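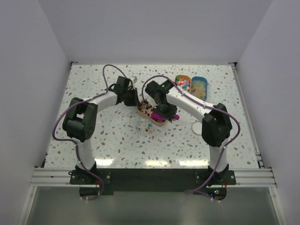 Do I need a real estate license to apply for the listing coordinator job at Rellov Property?

A license is not required for this position. You will prepare listings and keep the paperwork moving, but licensed agents handle pricing, showings and negotiations with buyers.

Print this page | E-mail this page

LISTING COORDINATOR, RESIDENTIAL SALES
Rellov Property, Prisgate office
Full time, in office

Rellov Property sells houses, condos and small multi-family buildings in Prisgate and Brunton. We are hiring a listing coordinator to work with the residential sales team. The opening comes from growth on the Brunton side, where we took over the listings at the Gilora condominiums last spring. The new coordinator will carry the Gilora units and a share of the general house listings.

What the job is

When an owner signs a listing agreement, the file comes to you. You check that the agreement is signed and initialed on every page, order the title search, and ask the owner for the seller's disclosure, the last tax bill and any survey they have. For condos you also request the association documents, the current budget and the rules on pets and rentals. These can take a while to arrive, so the request goes out the day the agreement is signed.

You book the photographer and the floor plan visit, write a first draft of the listing, and enter everything in the listing service. The agent reads the draft before it goes live. We care a good deal about accuracy here. If the owner says the roof is new, we want the invoice or we leave the word out. Square footage comes from the floor plan and never from an old listing.

Once a property is on the market you keep the showing calendar, confirm appointments with owners and tenants, send out lockbox codes, and pass comments from buyers' agents to ours. Price changes have to be entered the same day the owner signs the form. After an offer is accepted, you track the deposit, inspection, appraisal and loan dates and remind people before each one comes due.

Other duties: ordering yard signs and having them picked up after closing, keeping the brochure box filled at Gilora, answering the main phone line when the front desk is at lunch, and helping set up open houses in the busy season.

What we are looking for

At least 2 years of office work in real estate, title, mortgage, property management or law. We will also look at people from other fields who have handled files with hard deadlines.

Clear, correct writing. You will be asked to bring a short sample. A business letter is fine, and so is an old listing.

Comfort with spreadsheets, shared calendars and electronic signature programs. We will train you on the listing service.

A driver's license and a car you can use for work. The drive from Prisgate to Brunton is reimbursed by the mile.

A polite and steady manner on the phone. Some of our sellers are settling an estate or going through a divorce, and they call often.

Hours and pay

Office hours start at 8 a.m. and the coordinator's day ends at 4:30 p.m., with a half hour for lunch. From April into August you will work one weekend morning a month at an open house, with a weekday off in exchange.

The job is salaried. The amount depends on experience and will be discussed in the first phone call, before you are asked to come in. There is a signing payment of $1,000 after the first full month. If you decide later that you want to become an agent, we pay for the pre-license course and the exam fee, up to $3,000, provided you have been with us a year.

Benefits are health and dental insurance, paid vacation, and a retirement plan with a company match. Parking behind the building is free.

How to apply

Send a resume and your writing sample to Bronwyn McPhee, office manager, by e-mail or by mail to the Prisgate office. Put "Listing Coordinator" in the subject line. Please don't send references yet. We will ask for them after the interview.

Applications are read as they come in, and the posting closes at the end of January. Interviews are held in Prisgate and include a short exercise in which you proofread a sample listing against a floor plan and a tax record. We would like the new coordinator to start before the spring listings come in.

Rellov Property is an equal opportunity employer.

Print this page | E-mail this page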